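Progress report to the Jevau Fund: sock packing at Wodavville, October
Prepared by Rajeshwari Devadiga, floor manager, Savia

The arm on bench two now takes a share of the gift box work, putting rolled pairs into divided wooden boxes. It placed 924 pairs this month, and 854 of them went in without anyone touching them afterwards. The other 70 are why the packers still have jobs, as Marwan Saab reminds me most mornings.

Your last letter asked what has changed for staff. The packers used to roll and place. Now they roll, load the table and check. Marwan spent two weeks calling this "being the machine's mum". He has since been made cell lead, with a pay rise, and calls it supervision.

Speed remains a tender subject. Our quickest packer is still well ahead of the arm and mentions it. On the other hand, wrist complaints in the accident book have dropped to two, and the arm has yet to ask for the radio to be turned down.

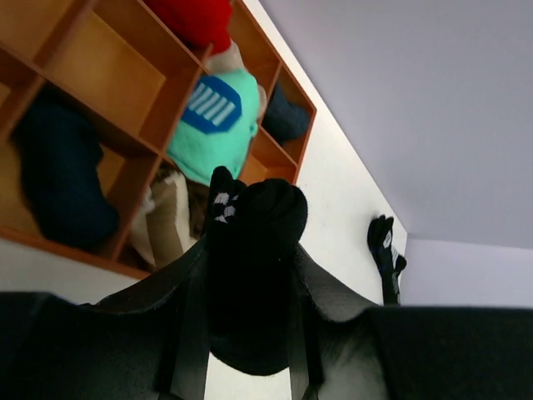
Dark pairs are harder than bright ones, for the arm and for anyone over forty. Navy and black were being muddled, so Dabbas, our integrator, has moved the bench lamp and will retrain on a further 90 pairs in November. We have also agreed that a person decides the colour order in each box. The packers asked for that one and I was glad to give way.

Training is complete for 13 staff. Still to do: the late shift, a second stop button on the window side, and a chair that Marwan will accept.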